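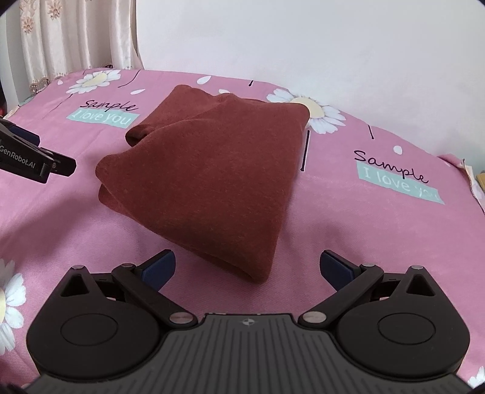
An afternoon at Cokora, with one sweater down

The bus lets you off at the wrong end of Cekarska, and then it's a walk past a tire shop and a place that sells only doors. I had been told to look for the Foulkes building. It has FOULKES across the front in letters as tall as a person, and I still walked by it, being busy with a map on my phone.

Cokora has the upper floor. They hold an open afternoon every September for suppliers, neighbors, people who might give them money, and people like me, who write a newsletter about household machines and will travel a long way for a free sandwich. The sandwich was egg. It was fine.

Our guide was Lærke Hviid, who looks after testing and who had clearly been asked to smile more than she would on a normal day. She gave us visitor badges, a sheet of rules and a warning about the step into the demo room. Three of us tripped on it anyway, me included.

The tour starts at the teaching end, in a room set up as a bedroom. I'd expected arms. What they have is people with hand-held grippers, black things with two fingers and blue pads at the tips, and you work them with your own hands while a camera on the tool records what the fingers are up to. The recordings go off to train the machine next door. The bed has a pink sheet on it with daisies and the words "I love you" in little green-blue banners, and on this declaration of love people fold sweaters for hours.

Anjani Kusuma let me have a go. I have been folding clothes since childhood, with mixed reviews, and I was hopeless. With fingers you feel when you have one layer and when you have two. With the gripper you have to look, and a knit top gives very little away. I pinched the sweater and the sheet together on my first try and lifted a neat pink tent. Anjani said everybody does that. She also said to remember it for later, in a tone I should have paid more attention to.

Her colleague Melati Pelupessy went through how they label the bad tries. A pinch of the wrong layer gets a tag, a dropped sleeve gets a tag, and a fold that comes out well but the wrong way around gets a tag and, I gathered, a bit of muttering. They keep all of it. Melati's view is that a machine shown only tidy folding will have no idea what to do the first time it makes a mess. I wrote that down and underlined it, and about an hour later I had reason to look at it again. 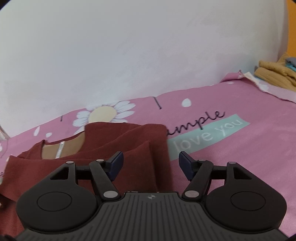
Knits are the hard part, Melati said. A shirt has seams and a collar that stay more or less where you left them. A sweater folded in thirds wants to be a sweater folded in nothing, and the neckline is the only bit you can steer by. So they do a lot of necklines. I asked whether it got dull. She said yes, and went back to it.

Next door was the Doltine. It's a pair of arms on a low cart, standing at a table the height of a bed, with a railing around the lot and a gap in the railing where the finished clothes come out. It had a better floor, better lighting and better chairs than the bedroom, and I suppose that tells you where the money goes.

Syahrul Govindasamy ran the demonstration. He talks fast and is good at it. The Doltine did a T-shirt, then another T-shirt, then a towel, and got applause for the towel. It's strange what you'll clap for in company. It is slow, much slower than you, and there's a pause before each grab where it seems to be remembering something unpleasant. The pad pressure is kept low and it won't lift anything heavier than 375 grams, so you could put your hand in there and come away with nothing worse than a firm handshake. Syahrul said this with confidence. Lærke, by the door, stopped smiling.

Then came the sweater. The left arm went for the hem and got the hem plus the cloth under it. The right arm, which had not been consulted, carried on with its half of the fold. The table cover came up in a ridge, the pile of finished shirts slid down it, and the two arms stood there holding the thing between them like a couple who have each decided the other one is going to let go. Over the limit, presumably. Somebody laughed, and it may have been me.

Syahrul pressed the big button on his side of the railing. Everything stopped. He said that was exactly what the button was for, and told us a story about an earlier model and a duvet.

While he was telling it, one of the visitors saw a shirt hanging halfway out of the gap and did what any decent person would do, and reached in to save it. She was a pleasant woman in a green raincoat who had come because her brother rents the ground floor. Her arm was in up to the elbow when the Doltine woke up and had another try at the sweater.

It didn't hurt her. I want to put that early, because I've already had one message asking. The left arm swung back along the path it had come by, met her sleeve, pushed it, felt something it didn't like and quit. She said "oh!" and took her arm out. The raincoat has a crease. Lærke was across the room before the rest of us had worked out what we'd seen, and she turned the key on the cart, the real off switch, and took the key out and put it in her pocket.

That was the end of the demonstration. To their credit it wasn't the end of the tour. Most places would have moved us briskly toward the coffee. Lærke sat us down in the good chairs and told us what she thought had happened, and said she might have parts of it wrong.

The big button was not an emergency stop. It was red and it was round and it sat where an emergency stop would sit, and it paused the job. The pause has a timer on it. Left alone for 26 seconds, the Doltine takes it that the fuss is over and picks up where it left off. Somebody had set it up that way for long test runs, when a snagged sleeve at night would otherwise mean a cart standing idle till morning. A sensible idea in an empty room. The true stop, the one that cuts power to the arms and stays cut, was on the far side of the cart, and the cart had been turned around that morning so the visitors would get the better view.

So there were at least two mistakes here and probably a handful, and none of them was the folding. Grabbing the wrong layer was the one thing they had seen coming. There are people in the next room whose whole job is to grab the wrong layer and write it down. As for the gap in the railing, it had been measured for clothes. I don't think anyone had measured it for kindness.

Vittoria Fiore, who was there from a laundry two towns over and has run presses most of her life, had the best question of the day. She asked what light comes on when the machine is paused. There is a light. It's green when it's working and it's also green when it's paused, only it blinks, slowly. She looked at Lærke for some time. On her floor, she said, anything that can move by itself gets treated as moving, and if you want to reach in, the key goes in your own pocket first. She patted her own to show us. Lærke took out the Doltine's key and held it up, and that got a better laugh than anything else that afternoon.

What they're changing, as told to me then and again by email since: no timed restart on any machine with people in the room; a proper latching stop on every side of the cart, including whichever side turns out to be the front; the pause button to be some other color, still under discussion (Syahrul wants yellow, Lærke wants it gone); and a cover for the gap. Demonstrations are off until that's done. The light will be amber when paused. I asked if the sheet of visitor rules would change as well. I'd read it by then. It asks you not to use flash and to be careful on the step.

I stopped by the bedroom on my way out to collect my coat. Anjani had heard. She wanted to know which arm had grabbed the cover and how far up it went, and when I showed her with my hands she nodded and said hers had been higher.

If you go next year, get off one stop early and walk back past the doors. Eat the egg one, as the other is also egg. And keep your arms to yourself, however nice the shirt.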